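Imprimir | Enviar por correo | 14 comentarios | Compartir (2)

Murnby: palabras de la colada y la costura

README del conjunto de datos, versión de octubre

Hola. Soy quien mantiene Murnby, un glosario de cómo llama la gente a las cosas de lavar, tender, planchar y remendar. Empezó como una hoja de cálculo que compartía con mi prima (discutíamos si se dice pinza, broche o palillo, y todavía no hay acuerdo) y se me ha ido de las manos: ya son más de 3,000 entradas, con variantes, y cada vez que creo que termino me llega otro correo con una palabra de pueblo que no tenía.

Qué hay dentro

El archivo principal se llama murnby.csv y va en UTF-8, separado por punto y coma porque las definiciones llevan comas a montones. Columnas: termino, variante, zona, definicion, ejemplo, fuente. Si la zona está vacía es que quien mandó la palabra no me la dijo, y yo no me la invento. Hay 169 términos marcados como "dudoso", casi todos verbos.

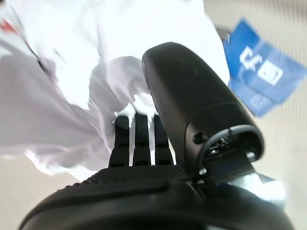

Los verbos de la tela son mi parte favorita y también la que peor llevo. Para lo que le pasa a una prenda cuando queda hecha un lío tengo arrugar, ajar, chafar, apañuscar, rebujar y un "engurruñar" que me mandaron tres veces con tres grafías. Una tela blanca toda arrugada, como la que tienen esos dedos negros delante, sería para mi abuela "un rebujo" y para mi vecina "un gurruño", y las dos tienen su fila. Lo que no he sabido resolver es si gurruño y burruño son entradas distintas o una sola con variante. De momento van separadas, ¡se admiten opiniones!

Cómo se recogió

Primero, cuestionario abierto por correo. Luego, en julio, Naveed Durrani me pasó las fichas que había ido juntando por su cuenta, unas cajas estupendas, y me tiré el mes copiando. De ahí salen 2,000 ejemplos de uso. Los limpié con Visik, que es un script mío bastante feo, así que si veis tildes raras, culpad a Visik y avisadme.

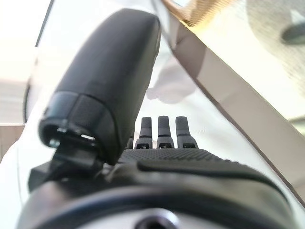

Mano negra: el pulgar a la izquierda y los otros cuatro dedos detrás.

Cosas que fallan

- Falta casi todo el Caribe.
- "Percha" y "gancho" se cruzan en algunas filas.
- La columna fuente mezcla iniciales y nombres completos. Lo arreglaré.

Licencia y contacto

Usadlo para lo que queráis citando Murnby. Las correcciones, mejor en un solo correo con la fila copiada entera.

Última actualización: 23 de octubre de 2023

Compartir | Versión para imprimir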